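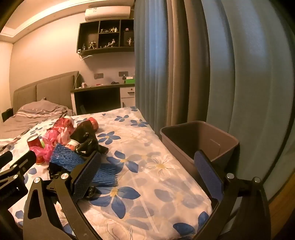

A thread on bed linen, mostly on why the number printed on the packet tells you so little about the sheet inside it.

Thread count is the number of warp threads plus the number of weft threads in one square inch of cloth. Warp runs the length of the loom, weft runs across. Add the two and you have the figure on the label, if the label has been done properly.

There is a physical limit to how many threads fit in an inch. It depends on how thick the yarn is and how it is woven. For a plain weave in ordinary cotton yarn you reach that limit well before 500. Satin weaves pack tighter because the threads cross less often and can slide up against one another.

To get past the limit, some sellers count plies. A two-ply yarn is two thin yarns twisted together. It is one thread in the loom and should be counted as one. Count it as two and the figure doubles with no change to the cloth.

I have a Grisance sheet here sold as 799. Under a counting glass it is a two-ply yarn throughout, and the honest figure is half of that, less a bit. It is a decent sheet. It is heavy, it dries slowly, and it feels like what it is, a dense mid-range cotton.

Counting glass, for those who asked last time: a small folding magnifier with a square opening marked in fractions of an inch. Lay it on the cloth, line one edge up with a thread, and walk a pin across. Do it in three places away from the hem. The hem is always tighter.

What matters more than the count is staple length, meaning how long the individual cotton fibres are. Long fibres give a smoother yarn with fewer loose ends sticking out. Loose ends are what rub up into bobbles. A modest count in long staple will outlast a high count in short staple.

Labels seldom give staple length. They give a country, or an adjective. Neither is a measurement.

Weave next. Percale is plain weave, one over, one under. Crisp, cooler, creases badly. Sateen passes over several threads before going under one. Smooth, slightly shiny, warmer, and the long floats on the face catch on rough heels and zips.

If a household has a dog or anyone who sleeps in socks, I would buy percale.

Printed sheets are a separate matter. There are two common ways to put a pattern on cotton and they age very differently.

Reactive dye bonds with the fibre itself. The cloth has to be steamed and then washed off several times at the mill, which costs water and money. The print has no feel to it. Run a thumb from the ground colour onto a petal or a stripe and you should not be able to tell where it starts.

Pigment print sits on the surface in a binder. It is cheaper and there is far less washing off. New, it can look sharper than reactive. The printed areas are a little stiffer, and the colour goes first along the fold lines and wherever the sheet rubs against the mattress edge.

Turning the cloth over tells you something, but less than people think. Reactive prints often show paler on the back too, depending on how heavy the cloth is. The thumb test is better. A damp white cloth rubbed hard on a dark area is better again.

Blue on white is a good pattern to check a laundry routine with. If the white ground drifts towards grey or pale blue, you are either overloading the drum or leaving loose dye in the rinse. Wash it with other whites and blues, fill the drum loosely, and add a rinse.

Līga Ķēniņš used to run a finishing line at Gukesov and has kept her wash records. One cotton percale from there went through 2,547 cycles in a hotel contract before the batch was written off. I should say that is the total for the batch and was divided between 17 sheets, so please do not quote it as the life of one sheet. I have seen it quoted that way.

Her note against most of the failures was the same: torn at the corner from being dragged off the bed by one hand. The middle of the cloth was still sound.

Which brings me to shrinkage. Cotton sheets shrink more along the warp than across it. Flat sheets have spare length and you won't notice. Fitted sheets do not, and the corner seams take the load. If a fitted sheet is tight when new it will be too small by spring.

Measure the mattress depth with the topper on. Cheung puts a pocket depth on its packets and it is accurate. Flinonier gives "deep", with no figure anywhere, on the packet or the website. I wrote to ask in January and got a discount code.

Tumble drying: the lint in the filter is your sheet. Take cotton out slightly damp, pull it square by opposite corners and let it finish on a rail. It also saves most of the ironing.

Fabric softener coats the fibre. It makes percale feel limp and cuts how well it takes up moisture. Leave it out. If a sheet already feels waxy, two hot washes with half the usual powder and nothing else will shift most of it.

Pui-shan Lu has asked about bamboo. Nearly all of what is sold as bamboo bedding is viscose, so the plant has been dissolved and spun out again as a new fibre. Soft, drapes well, weak when wet. Cool wash, low spin, and do not wring it.

Thread count on viscose is even less use than on cotton. Ask for the weight in grams per square metre. Some sellers will give it if you email.

Linen I will do separately. It is a different fibre with different faults and I still have two samples in the wash.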